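Eight Screws and a Blue Caddy: Femi Danladi on Stripping Old Office Towers

Femi Danladi has been taking apart office computers for eight years, first at a repair counter in Dristthorpe and now for Plorkden, a small firm that buys retired desktops from schools and insurance offices. The machines come in on pallets. Some are rebuilt and sold again, and the rest are sorted for parts.

We talked on a Friday afternoon between deliveries. Danladi had a sandwich in one hand for most of it.

"People think the valuable part is the case with the name on it," he said. "The case is what we have the most of. What I want to know is what's still inside."

The processor is usually the first thing to go. Plenty of towers reach him without one, he said, and he would like sellers to mention it before the pallet is loaded.

"An empty socket is fine if you tell me. I still want the lever and the frame on it. If the contacts are bent, the board is scrap, and I can't see that from a spreadsheet."
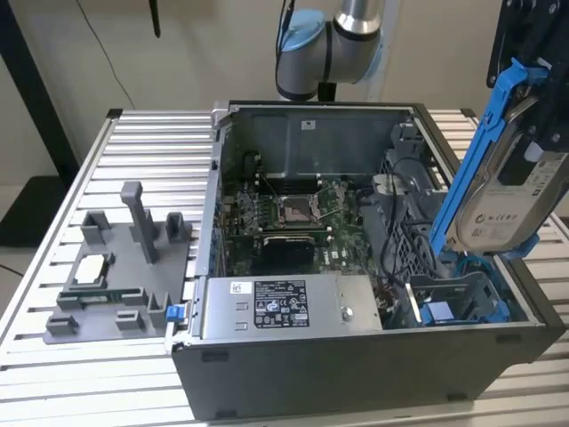

Drives come first

Whatever else happens to a tower, the hard drive is dealt with before the machine is graded. Danladi likes cases where the drive sits in a plastic caddy, because there is no hunting for a screwdriver.

"You squeeze the sides and it slides. Going back in, you have to line it up. If it fights you, take it out and look. Don't push. I've seen people crack the rail and then the drive rattles for the rest of its life."

Each drive gets a number that matches the number on the tower. The last batch from Ogbonna, an insurance office that closed two floors in September, ran to 26 towers, and matching them up took most of a morning. Drives that fail a test are sent out for shredding. The ones that pass are wiped overnight.

Cables are the slow part

I asked what takes the longest. He said cables, without having to think.

"The drive is a minute. The board is a few screws. But the power leads go behind things and under things, and somebody at the factory folded them a certain way so the lid would close. If you pull on a bundle you can lift a connector right off the board."

He follows each lead back from the power supply and unplugs it at the far end. New hires at Plorkden do 20 towers this way before they are allowed to work at their own pace.

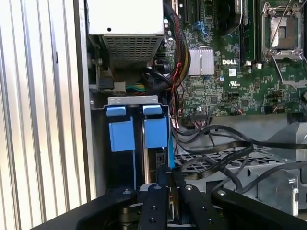 Inside an open Dell tower, with the power supply, cable bundles and motherboard in view.

He doesn't mind the Dell cases. The layout stays similar enough from one model to the next, he said, and the colored plastic helps when he is explaining something to a beginner. "I can say, press the blue one. That saves me a lot of talking."

Power supplies are pulled only if the tower is being broken up. He reads the label, writes the output on a strip of tape and puts the unit on a shelf with others like it. He never opens one, and he doesn't let anyone else at the bench do it either.
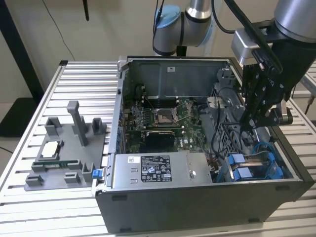

Graphics cards are a different matter. The low-profile kind sells steadily to people with small cases, and Danladi keeps a drawer of them. He checks the bracket first, as full-height and low-profile brackets get mixed up and a card with the wrong one is a nuisance to sell. A customer in Flondon once sent the same card back twice over it.

Plorkden handled 3890 towers last year. Danladi would like the number to go down and the time spent on each one to go up. He thinks too many good boards are scrapped for want of a processor that costs less than lunch.

His advice for anyone opening an old tower at home is short. Unplug it, lay it on its side, take a picture of the cables before touching them, and keep the screws in a cup.

"And write down which cup," he said, and went back out to meet the truck.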